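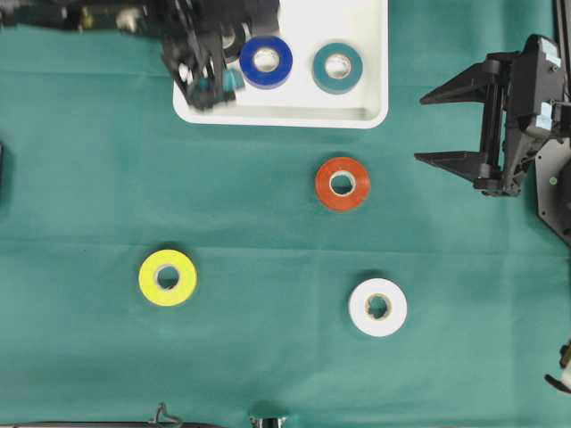

Gheorghița Moldovan says every roll of tape in her house has its own spot in a tray, and that she has never once lost the end of one. Well, maybe. Grown-ups say a lot of things about tidying up, and you are allowed to check them.

Let's check a few claims about coloured electrical tape.

Claim one: the colours all mean something

Sometimes they do. Electricians use coloured tape to mark wires so they can tell them apart later. But the rules change from country to country, and plenty of people just grab the colour they like best. A blue roll and an orange-red roll can be the same stretchy plastic with the same sort of glue. If someone tells you the red one is stronger, ask how they know.

Claim two: a tray keeps things tidy

A tray has a raised rim, so a roll that tips over and starts rolling should bump into the edge. That part makes sense. What a tray can't do is put anything away for you. Try it at home: leave an empty tray on a table for 30 days and see how much tape climbs in.

The colour of the table matters too. Teal tape on a teal cloth is hard to spot. Put the same roll on something white and your eyes find it much faster.

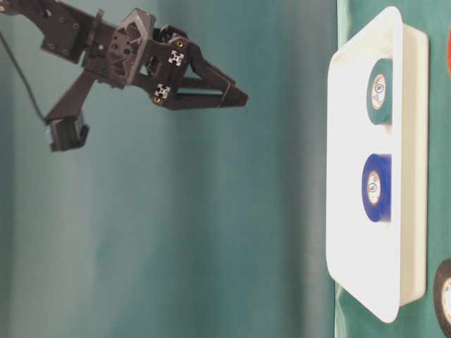

Claim three: sorting saves you time

Vibeke Mogensen tested this one in January. She timed herself finding the blue roll in a messy drawer, then in a tray. The drawer took 40 seconds and the tray took 5. That sounds great, but she did it only once each way, and she already knew where the blue roll was. A fair test needs more goes, and someone else to hide the tape.

You could run a better one. Get a friend to mix up the rolls while you shut your eyes. Time yourself, write it down, swap over and do it again.

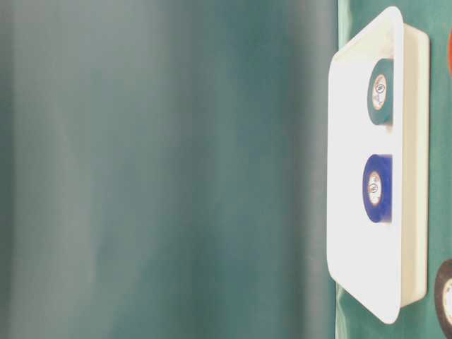

Should tape rolls lie flat or stand on their edges?

Flat is the safer choice on a table, as a roll on its edge can wheel away. In a deep drawer either way will do, so long as you can see the colours.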